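4 Submitting an opinion column

Section 4 covers the entry of an opinion column or reader commentary in the Genamlow publishing desk. News copy and paid notices follow a separate path and are covered in section 6. You need a Contributor or Editor login.

4.1 Before you start

Confirm that the byline is registered. Unregistered bylines are held in the Lacson queue until an editor clears them. Any column that quotes another publication must have a source link ready to paste.

Note: Columns on a candidate or ballot question are locked for the length of the election blackout. The lock is set by the editor and cannot be lifted by a contributor.

4.2 Entering the column

1. Open the Desk menu and select New, then Opinion.

2. Choose the byline from the list. For a joint column, hold Shift and choose the second name – the order of selection is the order of display.

3. Enter the headline. Do not type the word "Opinion" in this field. The label is added at publication.

4. Paste the body text as plain text. The limit is 4,000 characters, including spaces. The counter under the body field turns amber at 3,336 and red at the limit.

5. Mark each quotation with the Quote control and attach its source link. A quotation with no link is flagged and the column cannot leave Draft.

6. Complete the Disclosure field. Enter party membership, paid advocacy work and any office held in the past 12 months. If there is nothing to declare, select None; a blank field is rejected.

7. Attach the column picture and set its colour profile to Standard. Select Save Draft.
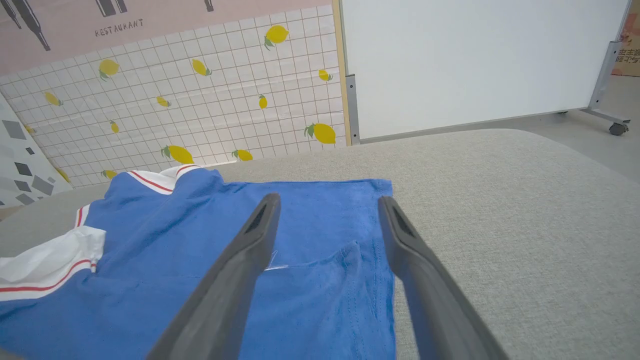

8. Select Preview and check the paragraph breaks, the byline and the Opinion label.

9. Select Submit for Review. The status changes to Pending.

Caution: Selecting Withdraw on a Pending column deletes the reviewer's notes. Copy them first.

4.3 Review and corrections

An editor may return a column up to three times. After the third return it is archived and must be entered again as a new item.

Corrections to a published column are made through Amend, never by editing the body directly. Each amendment is dated and displayed at the foot of the column.

Requests to change the Disclosure wording go to Analyn Manalo. Blackout dates are maintained by Precious Tagle.

Section revised 10/13/18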